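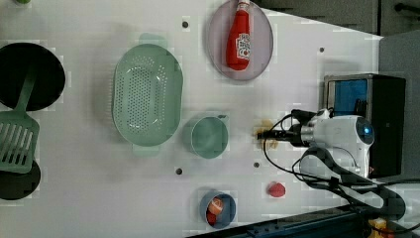 Fig. 12. Kitchen set laid out for the table-clearing routine, arm at right.

4. Running the table-clearing routine

Before you start, a word about expectations. The Dosley arm will pick things up and put them somewhere else. On a good afternoon, the somewhere else is the place you asked for. If you bought it hoping never to touch a dish again, please read section 12 (Returns) first.

4.1 Clear the arm's path of anything you were given as a wedding present.

4.2 Set out the toy pieces. Keep small food items apart from each other for the first runs. A piece tucked under another piece in a bowl counts as an advanced exercise, and the arm will treat it as one.

4.3 Switch on and wait. Do not help the arm during warm-up. It does not know you are helping.

4.4 On the Jorum panel, choose Clear Table and press Start. Code 201 means the routine has loaded. Code 1313 means it has not, and you should go back to step 4.3 with whatever patience you have left.

Note: Sauce bottles are harder than they look. A bottle lying on a plate gives the arm two things to pick up and a strong temptation to pick up both. Jörg Engelhardt, who wrote the grasp settings, suggests teaching the bottle first and the plate second. He also suggests lunch in between. 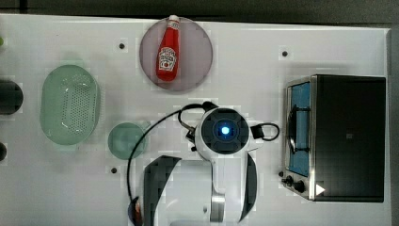

4.5 If you are adding the toaster oven, place it within reach and turn the door toward the arm. Teach the door handle as its own item before you teach anything that goes inside. Opening a door takes you a second and a half-formed thought. Allow the arm considerably longer, and do not stand there sighing.

CAUTION: Toy appliances only. The routine has no idea what heat is. Do not swap in a working oven to see what happens. Dörte Kohlhase in Support has already heard what happens.

4.6 Check the cable slack at full stretch. A loop that catches on a dish will clear the table faster than the routine does, and in the wrong direction.

4.7 When the run ends, compare the result with the layout you saved. Put back whatever needs putting back. Most owners find they can do this by hand in a few seconds, and we would ask them not to bring it up in reviews.

Note: Owners of the older Henia base should skip 4.6 and see the Matsuda adapter sheet.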